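Search this site Enter keywords Go

Category: Company News / Automation / Purchasing and Planning

FOR RELEASE 10/09/2024

Gindex Opens Equipment Planning Service for First-Time Robot Buyers

Gindex is now offering a planning service for companies that want to buy robot work cells and need a full budget before they sign an order. The service covers equipment lists, floor layout, power and network needs, spare parts, and the cost of keeping a cell running after the first year.

The service was tested in August with two customers, Hellel, a packaging supplier, and Soriano, which repairs small appliances. Both had set aside money for robot arms. Neither had a line in the budget for grippers, tables or cable runs when the work began.

"Most buyers come to us with a price for the arm and a date," said Benjie Abella, who leads planning at Gindex. "The arm is the easy part to price. We spend more of our time on what goes on the end of it, what it stands over, and who is going to sit next to it all day."

What the service includes

Each customer gets a site visit, a written equipment list and a five-year cost sheet. The cost sheet separates one-time purchases from yearly costs such as replacement gripper parts, software fees, and staff training. Customers can take the finished plan to any supplier. There is no requirement to buy through Gindex.

The equipment list has 26 standard line items. Several of them are often left out of first budgets:

– Work tables sized to the reach of both arms
– Frames for each cell
– Overhead cable and power drops
– A second set of grippers
– Desks and monitors for the operators

Floor space is handled as its own item. Gindex recommends that customers who plan more than one cell lay out the whole room at the start, even if only one cell is paid for in the first year. Moving a cell later means new cable runs and lost working days, and these costs rarely appear in a quote.

The company uses the same approach in its own open-plan workspace, where two black grippers work over a broad wooden table and people sit at the framed cells beyond it. Ducts, pipes and conduits run along the exposed ceiling, and a yellow cord hangs straight down toward one of the cells.

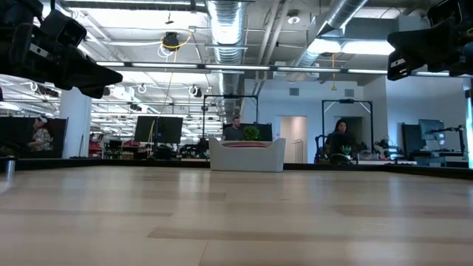 Pricing and schedule

The planning service is sold at a flat fee for sites of up to 5 cells. Larger sites are quoted after the visit. The fee is credited in full if the customer later orders installation work from Gindex.

Gindex expects to complete 50 plans in the first year. Bookings are open now, and the first site visits under the new service will go to companies already on the waiting list.

Plans are prepared with Breltus, a budgeting tool the company has used for its own purchases. Customers receive the Breltus file along with a printed copy, so they can change quantities and see the effect on the yearly total.

"We had one number in the budget and it was the wrong number," said Crisanto Gatchalian, operations manager at Hellel. "The plan came out higher than we wanted. We put off the second cell and bought the first one properly, with spares. I would have liked the lead times to be in the first draft – we had to ask for those."

Lead times have since been added to the standard equipment list.

About Gindex

Gindex plans and installs robot work cells for small and mid-sized companies. Its customer list includes over 200 sites in packaging, repair and light assembly.

Comments (3)

mwt_shopfloor
Does the flat fee cover a second visit if we change buildings? We are moving next year and I don't want to pay twice.

Gindex Planning Desk
A second visit is quoted separately, but the equipment list carries over. Please mention the move when you book.

R. Dunmore
Glad to see spare grippers on the list. We left them out of our first budget and had to find the money mid-year.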